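Yaneth Ccori has graded sawn hardwood at the Ogola yard in Illelville for 14 years. Most complaints she handles concern boards that were sound on delivery and moved afterwards. The cause, in her account, is nearly always moisture content.

"People ask for dry timber," she says. "I ask them what figure they want, and they don't have one. A board for a heated room should be at eight to ten per cent. Air-dried stock in this climate stops at sixteen or so."

The yard takes two readings per board with a pin meter, one near the end and one well in. Ends dry first and give a flattering result. Ccori rejects a board when the two differ by more than three points.

"That gradient has to go somewhere. Usually it goes into a cup or a split."

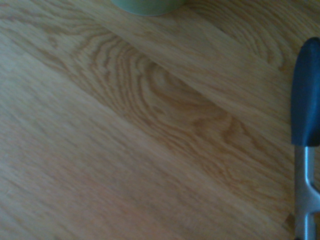

*Neema Koech, technical editor*

Seam width is a common source of argument. Ccori does not accept that a tight joint in September proves anything about the same joint in spring. She advises clients to leave the boards in the room for at least 7 days before fixing, stacked on battens with the heating at its normal setting.

"Wrapped in plastic doesn't count. I've been told they had a fortnight in the room, and they did, in the wrapper."

Her colleague Kibet Mosoti runs the kiln at Andham, where a charge of oak that has already been air-dried is held to a slow schedule. He lowers the humidity in small steps and weighs sample boards daily. Faster schedules exist, and he has tried them.

"You save a week and lose the middle of the board," Mosoti says. "Honeycomb checking. It doesn't show on the face, so you find it when you cut."

On surface finish, Ccori is brief. Oil slows the exchange of moisture and does not stop it. She would coat both faces, including the one that will never be seen, and she would seal the end grain first.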